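Hagos Negussie Wants the Comment Period Back

Hagos Negussie has filed three complaints against the Cernlow town council since June. All three make the same claim: that the council applies its speaking rules to some residents and waives them for others.

"If you come in to praise the road plan, you get to finish your sentence," he said. "If you come in to complain about it, the microphone goes off at the buzzer. I have watched this with my own eyes and it is on the recordings."

Negussie, a retired bus mechanic, does not belong to either party. He said he voted for the current council majority and would probably do so again.

"People on my side keep asking why I'm helping the other side. I'm asking for a clock that works the same for everybody. Why does that need a side?"

The rule gives each speaker three minutes. It was cut from five last year, after a zoning hearing ran past midnight. Negussie did not object to the cut. His complaint is about a sentence added at the same time, which lets the chair extend time "where the remarks are constructive." 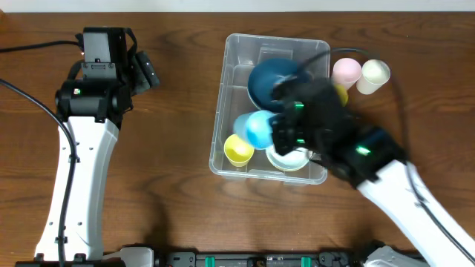

"Constructive according to who?" he said. "Take that one line out and I go home."

Council chair Selamawit Hadgu defended the wording in a separate phone call. She said she had granted extra time to 13 speakers and that several of them were critics of the council.

"Mr. Negussie leaves those out," Hadgu said. "He also leaves out that he got extra time himself, on the library budget. I don't recall a complaint about that one."

Asked about it, Negussie agreed that it happened.

"She gave me another minute. I shouldn't have taken it, and neither should anyone else. The fact that she was nice to me once doesn't make it a good rule."

Two other council members, Janaka Talukder and Tekle Hailu, have said they would vote to strike the sentence. That leaves them short of the votes they need. Talukder wants to put a flat limit of five minutes back in place. Hailu would keep it at three.

Negussie said he could live with either number. He was less patient with the idea, raised in a letter to the council, that speakers should send in their remarks beforehand for review.

"Then it's not public comment. It's mail."

He plans to speak at the next meeting and has timed his remarks at home. They run ten seconds under the limit.

Contact the editor | Copyright, all rights reserved | Back to top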